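Paper, cord and a good big table

Drahomíra Vávra has been wrapping and bagging presents for other people since one August when a friend's wedding got out of hand. "I said I'd do a few," she laughs. "I did 420!"

These days she runs evening sessions in Ultville, and she can talk about gift bags for as long as you'll let her. Her favourites are the tall paper ones with proper cord handles - red if she can get it, with a bit of gold lettering on the front.

"People fuss over the ribbon and forget the bag," she says. "But the bag is what you carry through the door! I love gold characters on red, it looks like a party before you've even peeked inside."

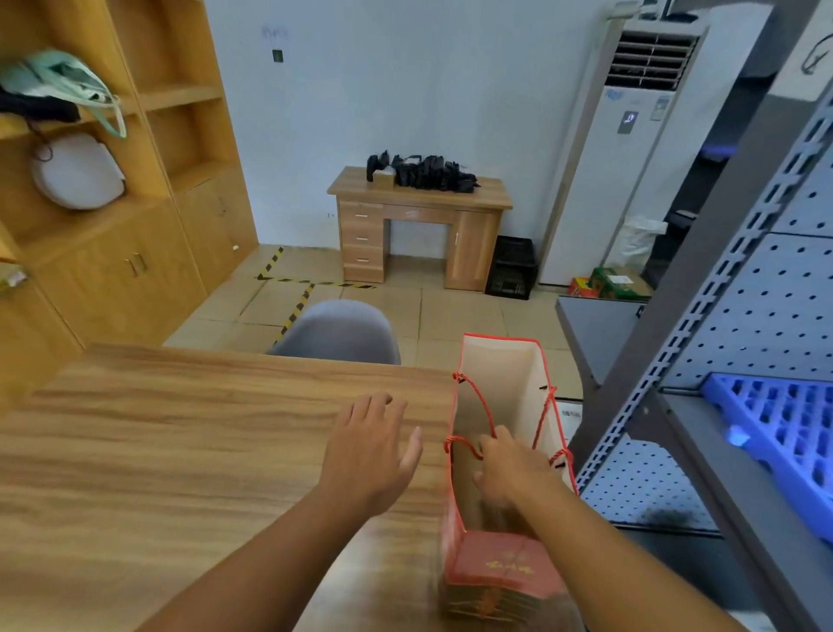

What goes in first?

"The heavy thing, always," she says. "Then tissue, then the small bits on top. And keep the table clear - I can't think with scissors everywhere."

She keeps her old bags too, folded flat under the bed, and is hoping to reach 500 by next year.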